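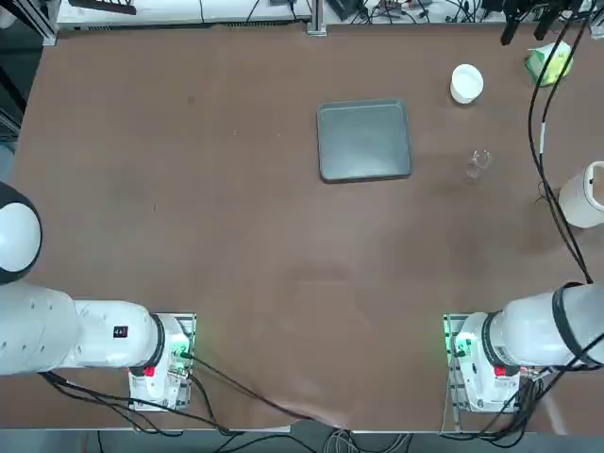

Leader arms or VR controllers for a two-arm tray task?

ehedlund
We have two arms bolted along the near edge of the bench, tray in the middle, white cup and clear glass cup beside it. The task is to put both cups on the tray. I have 300 episodes recorded with VR controllers and the policy still hesitates before the grasp on the glass one. Would leader arms give cleaner data, or do I just need more?

kun_e
What does the hesitation look like in your own episodes? If the operator pauses there, the policy has learned the pause.

ehedlund
Checked. Median pause before the glass is roughly 2 seconds. Much shorter for the white cup.

csizmadia_b
Then it's the operator. Clear glass is hard to see through a headset. Stand at the bench with leader arms and look at it directly.

trollach_user
Disagree. We went to 2,000 episodes with controllers at Clarkham and the pauses washed out. Leader arms bring their own faults: friction in the wrist, and the operator drags the elbow into odd poses.

csizmadia_b
They washed out, or you trimmed them?

trollach_user
Some were trimmed. Anything over a second with no joint motion.

kun_e
So that wasn't the episode count. Also, the operator looking directly at the glass sees things the camera doesn't. The head view shows little more than reflections on brown. If the policy has only that view, a confident demonstration may make it confidently wrong.

ehedlund
Wrist cameras are in the log as well, but at half the rate.

kun_e
Raise the rate first. Then change the input device. One thing at a time or you won't know which helped.

anikod
Is the tray always at the same angle? Ours was, and the policy ignored it completely. Turn it a little between episodes.

ehedlund
I nudge it by hand. Not logged.

anikod
Log it.

ehedlund
Wrist cameras now at full rate, 13 new episodes, same controllers. Pause is still there in the demonstrations, as expected. Borrowing a leader set from Velbridge in December and will post the joint traces for both.

trollach_user
Post the untrimmed ones please.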